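Pullside Textiles
Home > Dark fabrics > Enclosure and table cloth > Tanon

Tanon Black Enclosure Cloth
Item no. 976
Weight: 229 g per square meter
Full roll: $659.00
Availability: in stock, cut pieces and full rolls

Tanon is a matte black cloth for closing in a table, a corner of a room or a small stage. It is woven from cotton and has no coating on either side, so both sides look the same and you do not have to think which one goes to the outside. Our customers use it for puppet theaters, for photo tables, for school plays and for covering shelves in shops when the window is being changed.

We started to sell this cloth after many requests for something between the heavy stage velour and the thin lining fabric. The velour is beautiful, but it is difficult to hang from a light pole, and it collects every hair of the cat. The lining is cheap, but a lamp behind it shows through. Tanon stops 98 percent of the light in our own test with one layer. If you need full darkness, please hang two layers with a small space in between.

How it hangs

The cloth falls straight after one or two days on the pole. When it arrives folded there will be creases. You can steam them from the back side, or iron them on the cotton setting while the cloth is a little damp. For a table enclosure we recommend to buy a bit more width than the table needs, so that the corners can overlap. A corner which only meets edge to edge will open each time somebody walks by. 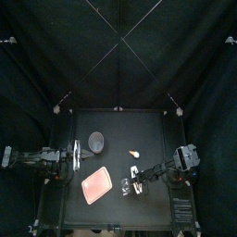 Square black table enclosed by black fabric, with a pink board and a small ice cream cone toy on top.

Finishing of edges

Cut pieces are delivered with raw edges if you do not choose another option. The following finishing can be ordered in the cart:

Simple hem on all four sides
Hem with eyelets on the top side
Tunnel for a pole on the top side
Hook tape, sewn on the top side

Finished pieces are made by Doležal, a small sewing workshop we have worked with for many years. They sew on Friday, so an order which comes in after Friday noon is sewn the week after. Full rolls and raw cut pieces leave our warehouse on the next working day.

Please measure twice. Pieces that were cut or sewn to your size can not be returned, except when the mistake is ours.

Washing and care

Wash cold, with dark colors only, and without bleach. The cotton will shrink a little in the first wash. If you want to wash the cloth later, tell us in the order notes and we will cut it longer at no extra price. Do not put it in the dryer. Dust and chalk come off best with a dry clothes brush, always in the same direction.

Tanon or Sastia?

Sastia is our lighter black cloth. It is easier to sew at home and takes less space in a bag, and for a traveling puppet show it can be the better choice. It does not stop the light so well. Color is not exactly the same in both, Sastia is slightly more blue, so we advise not to mix them in one set.

Questions from customers

Can I use it outdoors?
For one dry afternoon, yes. The sun will make the black brown after some weeks.

Does the color rub off?
In the first days it can leave a little black on white walls or light clothes. One wash helps.

Can I get a sample?
Yes, samples are free. Write to Raghda Khoury in customer service and mention the item number.

For large orders and schools, please contact Lingyun Xiong. Our office is closed for two weeks in August, and samples are not sent in this time.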